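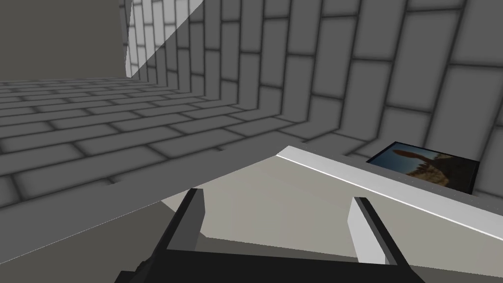
Rendered view, black gripper with the two fingers wide apart, pale tabletop behind.

November, morning, started 8.20
Soap finish on the ash boards, third trial

Continuing from the page with the brown spots. Relu has cut new boards from the same plank, each one 805 mm long, so that we can put them on the trestles without support in the middle. I sanded all of them to the same grit and wiped them with a damp cloth to raise the grain, then I let them dry and sanded once more by hand. Last time I did the second sanding by machine and I think it was too much, the surface became closed and the soap stayed on top like a film.

The mixture today: 124 g of soap flakes into two litres of hot water. I poured the water over the flakes and not the flakes into the water, as Bianca recommended, and it is true that there were fewer lumps. Stirred with a wooden stick until the flakes were gone. It must stand until it is like thin yoghurt. At 58 degrees it was still completely liquid. I wrote this temperature because in the old notes from Mihăilă it says only "warm", and each of us understands a different thing by warm.

10.50
First coat on boards A, B and C. Put on generously with a sponge, waited a few minutes, then took off the rest with a cotton cloth which was wrung out well. Board A drinks much more at the end grain than in the middle. Board C has a knot near one edge, and around the knot the wood became yellow. I will not treat it, I want to see if it goes back when it is dry.

Board D gets oil only, for comparison. Radu would like to have also a board with wax but we have no more ash from this plank, and I do not want to compare different planks again. We lost enough time on this in the summer.

Iron. I checked everything that comes near the water. The brown spots of the second trial were from the old bucket, I am now sure of it. The handle is fixed with two steel rivets and behind them there is rust. New plastic bucket bought, please do not use it for plaster! Also the steel wool should stay on the other side of the workshop. Very small pieces of it fly onto the bench, they are not visible, and next day there are black points in the wood.

14.15
Second coat. The boards were dry to the hand but still a little cold on the underside, so maybe I was too early. Between the coats I rubbed lightly along the grain with a white pad. B is the nicest until now, very matt and lighter than the raw wood.

Deok-su telephoned from Fandance. They ask if we can deliver the café tables with soap finish and what the care will cost them. I told him that the first weeks need more work, the tops must be washed with the same soap solution quite often, and after this it becomes less. He calculated 2,465 for the whole order with the first two treatments included. Octavian must confirm this, I did not promise anything.

My own opinion is that soap is right for the small round tables and wrong for the counter. Coffee is not a big problem if it is wiped away soon, but red wine goes in. Whoever signs the offer should write this in plain words.

16.40
Third coat on A and B. C stays with two. The yellow around the knot is weaker but still there.

For tomorrow: coffee, wine and a wet glass on all four boards, one hour each, then wash. Ask Bianca for her notes about the Harkimow benches, she had the same difficulty with the end grain. Close the lid of the soap, it was open when I came in.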